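Furstead Robotics Club: Summer Project Update

The summer project group has finished its first month of recording, and Leonor Esteves has asked for a short report so that families and the members who are away know where things stand.

The group chose laundry as its task back in July. Other ideas on the list were setting a table and sorting craft supplies. Folding won because every member has clothes at home and a place to put them, and because it is hard. A shirt never lands the same way twice, and the edges of a dark garment are difficult to pick out even for a person standing over it.

Members record the work at home with the hand-held grippers. The club owns two of them, and they go out by sign-up sheet for three nights at a time. Each session covers one person's ordinary laundry. The instructions are to spread the garment, pinch it near an edge, bring the edge over, and keep going until the piece can be added to a stack. Recordings that go wrong halfway are kept and marked as such. Ebise Jemal is looking after the log, and she would like everyone to write the garment type in full, as "blk t" has now been used for three different things.

The group's goal is 200 usable folds before school starts. Members have been asked to work on beds, tables and floors, with plain covers and patterned ones, so that the collection does not end up showing a single room. Beds are turning out to be the most popular choice. They are also softer than a table, and some members have found that the fingers press the cover down along with the cloth and pick up both. 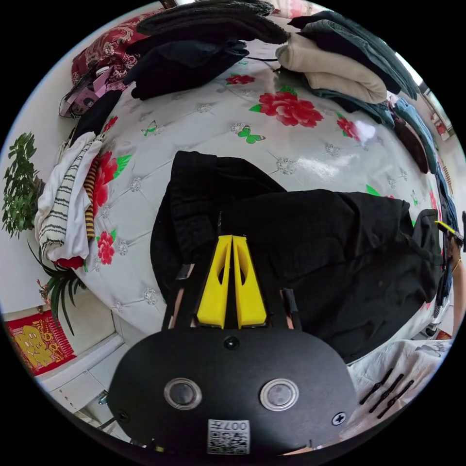 A black garment held in the gripper's yellow fingers, with folded stacks along the top of the bed.

Dark clothing has taken up a good part of the last few meetings. When a black shirt is folded over itself, the fold line nearly disappears on the recording, and the members who label the clips have disagreed about where one step stops and the next begins. Mehrangiz Asadi went through a batch of these and suggested a simple rule: the step ends when the fingers open. The group has adopted it, and older clips are being relabeled to match. Tsehay Derese is doing the first half and could use help with the second.

Finger wear is the other item. The grip on one set had become slick by the end of the month and was letting go of thin fabrics. New fingers have been printed and are in the parts drawer in the Habte Room. Please check yours before you take a gripper home, and tell Margit Szilágyi if the screws feel loose. Do not tighten them past snug, as the holes strip easily.

A few requests from the last meeting:

Charge the gripper before returning it.
Move slowly when closing the fingers. Fast grabs are blurred and most of them have to be thrown out.
Fold at least one item you find awkward, such as a fitted sheet or anything with a hood.
Ask the people you live with before recording in a shared room.

The training part of the project begins next. Margit will run an evening session on sorting clips into practice and test sets, open to all members aged 13 and up, including those who have not recorded anything. Bring a laptop if you have one. The session is planned for two hours with a break for food.

The group will show its work at the club open house on August 17, 2019. There will be a table where visitors can try folding a towel with a gripper, and Leonor is looking for clean hand towels to borrow. Put your name on them with tape and leave them in the box by the Habte Room door.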